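From: Nanami Shibata
To: Gritarar kitchen list
Subject: Re: [gritarar] ginger, again (long, sorry)

Chie Ueda wrote:

> Okay, I tried the pickled ginger from last month's thread and mine came
> out like a bundle of string. The flavor was fine but we were all pulling
> threads out of our teeth. I sliced it thin, I swear! Also my jar only
> got half full and I had bought what I thought was a silly amount of
> ginger. What kind of ginger are you all buying, and how are you cutting
> it? And does anybody peel with a spoon for real or is that just
> something people say?
>
> Chie

Hi Chie, hi everybody,

I peel with a spoon for real! I resisted for years because it sounded like one of those tips that gets passed around by people who never cook, and then one evening my peeler was in the dishwasher and I tried a teaspoon, and that was the end of the peeler as far as ginger goes. You hold the spoon with the bowl facing you and scrape toward yourself with the edge. It gets into the little armpits between the knobs (sorry, I don't know what else to call them) and takes off hardly anything but skin. If the root is old and the skin has gone leathery you may need a knife for the ends.

Now the string problem. I had exactly this for my first couple of batches and I blamed the ginger, which was partly fair. Old ginger is stringy and there's no cutting your way completely out of that. Snap a knob off before you buy it, if the store lets you get away with it. If it breaks clean you're in good shape. If it hangs on by a bunch of hairs, put it back and make soup with something else. The market on the corner of my street gets fresh bags on Friday and by Tuesday I don't bother looking.

But the cutting matters a lot too, and it depends what you want it for. The fibers run the long way down the root. For pickles, where you're going to bite into a whole slice, I go straight across the fibers so every slice has only teeny short ones in it. For slivers that go on top of fish or into congee, I cut slices the long way, stack three or four, and then cut those into matchsticks. You do get longer fibers that way, but the slivers are so fine that you don't notice if the root is young. I think what you did, Chie, from the way you described it in your earlier message, was thick-ish long slices of old ginger, and that is the worst of both. So, half the root's fault!

For the slivers I use the cleaver. I know, it looks like bringing a truck to pick up a letter, but the flat of the blade is tall enough to rest against my knuckles the whole way down and I feel much safer with it than with the pointy little Uchida knife my sister gave me. I slide the slices apart a little bit like a hand of cards so they don't tumble off the stack. Little end pieces that won't lie flat I save up for last, shave one side so there's somewhere for them to sit, and do them one at a time. It's fussy. I put the radio on.

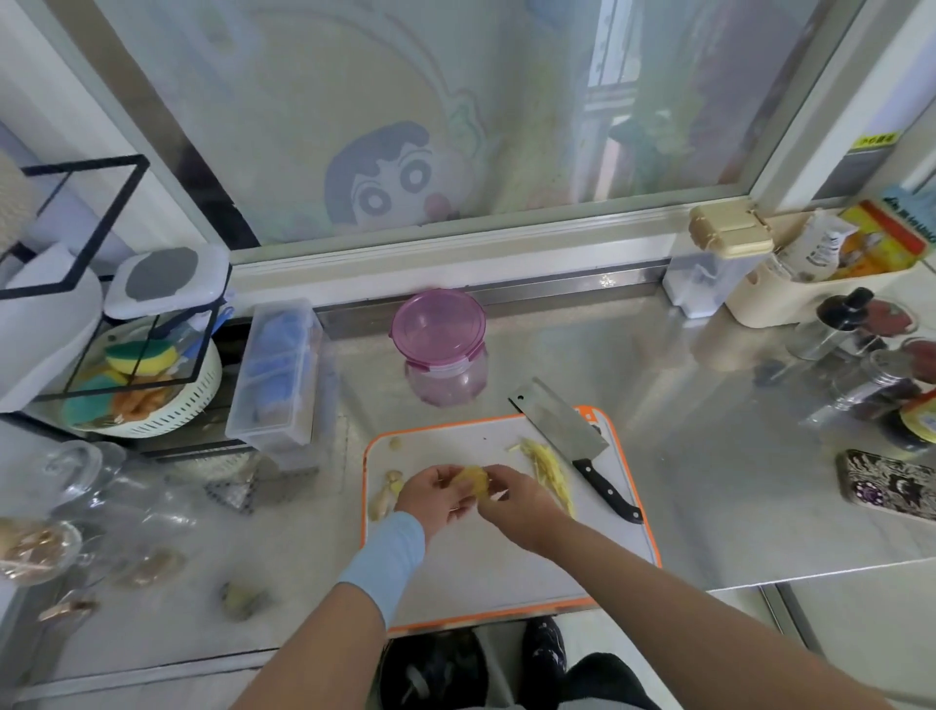 Chie wrote back to me off list over lunch and said I could pass this on: her trouble is she always gets impatient and cuts the last third of the root into big chunks, and is there any reason not to just use a grater for that part? No reason at all, I say! Grate it, squeeze it, and you have ginger juice for dressing or tea. I only keep the grater away from anything where you want to see and chew the ginger. Grated ginger in a pickle jar turns into a kind of sludge at the bottom, and the brine goes cloudy. Ask me how I know.

About amounts. Ginger shrinks on you when you salt it, and you lose more to peeling than you think if the root is knobby. I weighed it last time because I was curious: I started with 237 grams, straight from the bag with the skin on, and I had 200 left after peeling and trimming off one sad end. That was a nice smooth root too. With one of those coral-reef looking ones you'd lose a lot more. After salting and squeezing it looks like nothing, a sad wet handful, and then you put it in the jar and feel cheated. So buy more than seems sensible and pick the fat straight pieces even if they cost a bit extra.

My way with the pickle, since two people asked last time and I never answered (I'm bad, I know): slice, salt, leave it while you do the dishes, pour boiling water over it and let it sit a minute, drain, squeeze hard, pack in a jar, hot vinegar and sugar over the top. I like it less sweet than the store kind. It's good the next day and better after a few. If you're lucky enough to find the young kind with pink tips it blushes all by itself. The regular beige stuff stays beige and tastes just as good.

Slivers are a different story and I don't pickle those. What I don't use for dinner goes in a box with a damp paper towel. I swear by the small Flisen ones with the clip lid, but any tub that shuts tight would do. They hold up for a couple of days before they start to smell like a damp basement. Whole peeled pieces freeze great. I throw them in a bag and shave off what I need with the knife while it's still hard as a rock, no thawing.

Oh, and the peels! I used to toss them and now I simmer them with a bit of brown sugar, strain, and drink it when my throat is scratchy. Scrub the root first if you're going to do that, there's always dirt in the creases.

Somebody also mentioned the Vanoteo slicer with the finger guard, I think back in March. Did anyone end up buying it? I'd love to know if it goes thin enough for pickles or if it just chews the ginger up. My old slicer did the chewing thing and now it only gets used for cucumbers.

Chie, try one small jar with young ginger cut straight across and tell us how it went. And if you still get string, send me the name of your store and I'll be rude about it on your behalf.

Nanami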